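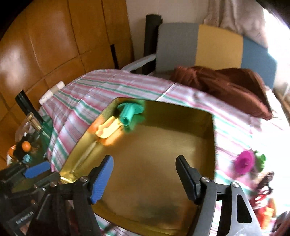 Stamatia Mavromatis wrote to me after our August tasting to say that the second cheese was the best thing she'd eaten all year, that the fourth one tasted like a wet barn, and why on earth weren't we asking more regular people before we put this stuff in stores? Good question! I read her note out loud to everybody in the make room, and we all decided she had a point (the barn comment hurt a little, but she had a point there too).

So we're looking for tasters.

I'm Hicham Amrani and I run the aging side at Moschos, a small sheep's milk creamery just outside Drestville. You may know our plain fresh cheese from the Plokavham market, or the peppery one in the blue paper that sells out before lunch. We've been working on a new hard cheese for a good while now. We're calling it Ruseck, and it comes from the same milk as everything else we make, only pressed longer and rubbed with oil as it ages. I love it. My wife loves it. My kids will eat it if it's melted on something. That is not a big enough sample, and I've been tasting it for so long that I can't trust my own mouth anymore.

What you'd be doing

We'll run four evening sessions at the creamery over the winter, each one lasting two hours with a break in the middle. You taste small pieces of Ruseck at different ages, cut from different wheels, and you write down what you think. There's a sheet to fill in, but it's a short one, and the big blank box at the bottom matters most to me. Tell me it's too salty. Tell me the rind smells like your uncle's garage. Fancy words are fine if that's how you talk, and "yuck" is fine too.

We also want to know how it cooks, so at the last session we'll grate it over pasta, bake it on toast and fry a few slabs of it, and you'll get a plate of each.
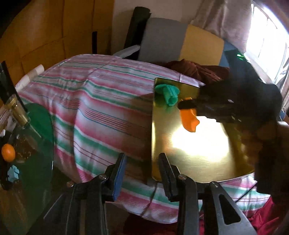
Come hungry to the last one.

Who I'm looking for

I have room for 10 people. You don't need any background in cheese, and I'd really like a few folks who mostly buy the pre-sliced kind, so please don't talk yourself out of writing to me. You do need to be 18 or over and able to make all of the sessions, or at least be pretty sure you can (kids get sick, cars die, I get it).

Please don't sign up if you have a milk allergy or you've been told to stay away from raw milk cheese. Ruseck is made with raw milk and I can't swap it out. Same goes if you're pregnant. Write to me next year and I'll save you a chair!

If you work for another creamery, sorry, not this time. If you work in a restaurant or behind a deli counter, you're very welcome, just mention it so I don't end up with a whole table of cooks.

What you get

I can pay $9 an hour, which won't make anybody rich, plus a wedge to take home after each session. Pick whichever age you liked best. Parking is free in the gravel lot behind the milk tank, and if you're coming without a car, let me know and I'll try to match you up with somebody driving out from Drestville.

A few small things: skip the perfume and strong hand lotion on tasting nights, and no coffee or gum in the hour before. Bring a sweater, the room is kept cool. Crackers, apples and water are on us.

How to sign up

Drop me a note through the contact page with "Ruseck tasters" in the subject line. Tell me your name, your town, any food allergies, and what cheese is in your fridge right now. I'm not judging, I'm just nosy. I need to hear from you by October 30, 2021, and I'll answer everyone, even if the spots are gone by then. Stamatia, yours is already saved.

Hicham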